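Chapter 7
Sorting, Grouping and the Things We Leave Over

If you have ever emptied a tub of blocks in front of a four-year-old and then sat on your hands, you will know that something mathematical begins well before anybody says a number aloud. Blocks get pushed together. Some are set aside, some are gathered up again, and one or two sit off by themselves for reasons the child may or may not care to share with you.
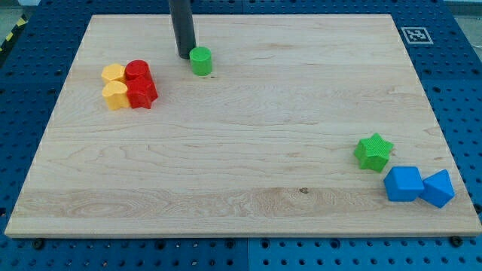
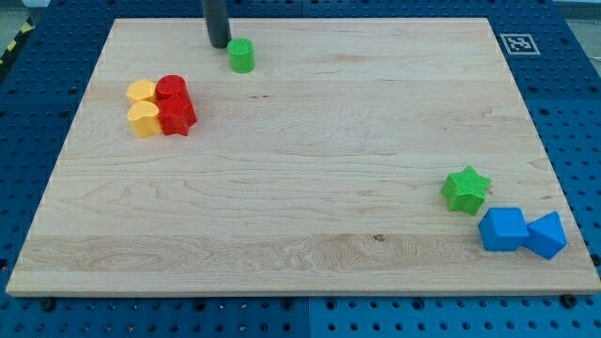

Figure 7.1 Coloured blocks on a pale wooden board. In both views the yellow hearts are part of a tight group at the left, and the green cylinder stands on its own.

In this chapter we are going to spend a good while on arrangements like these, and I hope you will be patient with how slowly we go. Most of us were taught to hurry through sorting on the way to counting, as though it were the driveway and arithmetic were the house. I taught it that way myself for longer than I like to admit, and it was only when I started keeping a notebook beside the block shelf that I began to see how much was going on there (and how much of it I had been tidying away at pack-up time!).

Let's begin with a little vocabulary. An attribute is any feature by which we might compare two things: colour, shape, size, the feel of the surface. A group is whatever has been put together, by whatever rule, and a leftover is an object that the rule in use doesn't gather in. Children pick up the first two words happily enough. The third takes longer, and you may find they'd much prefer to call it "the lonely one" or "the boss", both of which will do nicely until they're ready.

Have another look at the green cylinder. If the rule is "same colour as a neighbour", it has no business with the yellow hearts. If the rule is "can stand up on a flat end", it may suddenly find itself with plenty of company. The block hasn't changed in the slightest, and yet its place in the collection has, and we'll come back to this idea in Section 7.2 when we look at sorting the same set twice.

Before you read on, please gather a small set of blocks of your own. The Geltura shapes listed at the back of the book are a good size for little hands, but buttons, jar lids or bits from the kitchen drawer will serve just as well. Keep the set small to start with. A tub of 200 is a lovely thing to own and a dreadful thing to sort before morning tea.

Getting started
Lay your set out on a tray or board and group it in any way you favour. Write your rule on a slip of paper and turn it face down. Ask a partner to work out the rule by looking, then have them add one object of their own choosing and tell you where it belongs. Swap places and do it again, this time with a rule that has nothing to do with colour. Keep both slips, as you will want them for the exercises on page 33.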